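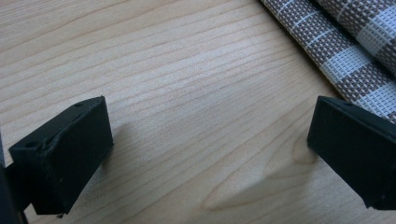
I get asked for striped fabric by the piece more than anything else in the shop, so the Kelarar sample set now has a page of its own!

You get two kinds of cloth. The swatches are gray and white in broad bands, and the white bands are finely ribbed (run a thumbnail over them, you'll see why I like them). I'd use these for cushions or a window seat. The mesh comes as a bigger sheet, gray with lots of narrow white stripes, and it's full of tiny holes so the light comes through nicely. Aitana Carrasco has hers up as a kitchen blind and I'm a bit jealous of it.
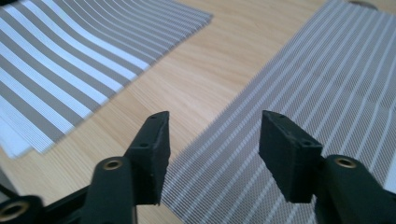 Try both next to your own furniture before you order a length, please. Gray is sneaky! Against pale wood it looks warm to me, and in my dark hallway it went almost blue. Look at it again in the evening with the lamps on.

The set is $19 and I take that off if you order fabric afterward. Minimum length is 30 inches, cut fresh, no returns on cut pieces. Orders in by Thursday noon go out the same day. If you need a whole roll for a café or something, write to Remedios Bustamante, she does the trade prices.

573 likes · 30 comments

Related items
Llorente cushion pads
Skemano blind kit
Prandlow fabric shears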